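Recovering a Recording When the Left Wrist Track Drops Out

This page covers one fault on the Jasix head unit: the left wrist track stops in the middle of a session while the video and the right wrist track carry on as normal. The unit gives no warning tone. The session closes cleanly, uploads cleanly, and fails only when Nemeo tries to replay it on the arms. By then the operator has usually gone on to other tasks with the same fault present.

The procedure was written after a replay on the Gerkstead cell drove the left arm to its last known pose and held it there while the right arm kept following its path. The right gripper closed on an object that the left was supposed to be steadying and pushed it into the table. Nothing was damaged except the object. The cell was stopped by hand, as the force limit on the right arm had been set for a stiffer task and did not trip.

You will need the session log, the raw video, and a copy of Nemeo with the track viewer enabled. Allow an hour for the first session and much less after that.

1. Confirm that it is this fault

Open the session log and search for code 1404. This is the code for a wrist track that has been frozen. It is logged once, at the moment of freezing, and not repeated. Code 902 is a different matter: it marks a short dropout that the tracker has already filled in, and it can be left alone unless it appears in long runs.

If 1404 is absent but the replay still shows a stationary arm, look at the track viewer. A frozen track is a perfectly flat line in all axes. A hand that is merely being held still shows a small amount of tremor. If the line is flat, treat the session as faulty whatever the log says, and save the log separately so that the missing code can be looked into.

2. Find the last good frame

The log time is the moment when the tracker gave up. The track itself usually goes bad a little earlier, as the filter stretches its last good estimates. Step backward from the log time in the viewer until the wrist marker sits on the wrist again in the video. Note that frame number. In the Gerkstead session the marker was correct at frame 2605 and had visibly slid up the forearm well before the code was written.

3. Look at what the hands were doing

Eyewear cleaning is one of the tasks that produces this fault most often. The left hand holds the bridge between thumb and index finger, the right hand works along a temple arm with the cloth, and the tracker has to separate two hands, two lenses and some thin metal parts.
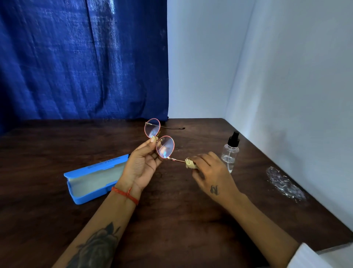

Written by the Egan cell maintenance desk
Filed under: Faults and recovery

Three things in a view of this type deserve attention when you step through the video. The first is the lenses. Reflections on the glass change with every small turn of the wrist, and the tracker may take a moving reflection for a moving surface. The second is the left wrist. A thread bracelet with a loose end gives the tracker a high-contrast edge that can move independently of the wrist under it. The third is the forearm. A large shaded tattoo is a rich source of feature points, and if the points at the wrist are lost the tracker tends to settle on those instead. Marker drift up the forearm, as described in step 2, is consistent with this.

None of these is a fault on the operator's side, and operators should not be asked to cover tattoos. The correction belongs in the tracker settings.

4. Cut or repair

If the last good frame comes before the first contact between the hands and the object, discard the session. There is nothing usable in it.

If it comes after a complete subtask, cut the session at the end of that subtask. Do not cut at the last good frame itself. A recording that ends with an object still gripped will leave the arm holding it at the end of replay, with no release motion.

If the frozen stretch is short and the track recovers on its own, a repair is possible. Mark both ends in the viewer, choose Rebuild from video, and check the result at quarter speed. Reject the repair if the wrist marker leaves the wrist at any point. Do not use the straight-line fill for two-handed tasks. It produces a smooth path which takes no account of the other hand, and a smooth path is harder to spot as wrong than a frozen one.

5. Change the settings before recording again

Open the tracker profile for the task and make these changes:

- Set the wrist region to Narrow. This keeps the feature search off the forearm.
- Turn on reflection masking. It is off in the default profile.
- Set Stop on frozen track to Both sides. In the default profile it applies to the right wrist only, an error that was carried over from the single-arm version.
- Save under a new name. Changes to the default profile are lost when the head unit is updated.

Then record a short test of the same task and open it in the track viewer before going on. A passing upload is not a test of the track.

6. Replay with limits

The first replay of any repaired session must be done with no object in the grippers and with the speed set to 5 percent. Keep a hand on the stop button through the whole run. Watch the left arm in particular at the start and end of the repaired stretch, where a jump in position is most likely to show.

If both joins are clean, run once more at the same speed with the object in place and the force limits set for that object. Glasses and other light, thin parts need their own limit file. The Gerkstead incident would have been a minor one with the correct file loaded - the right arm would have stopped on contact.

Known remaining problems

Narrow wrist region makes the tracker slower to pick up a hand that enters from the bottom of the view. Operators may have to pause for a moment before the first motion. Reflection masking has no effect on bare metal, so a bright hinge or clip can still pull the marker. The missing 1404 described in step 1 has been seen on almost every unit with the November update and has not been explained.

Related pages
Code 902 in long runs: when to worry
Setting force limits for thin parts
Stop button checks, Friday routine
Head unit strap and camera angle
Moving profiles from single-arm to two-arm cells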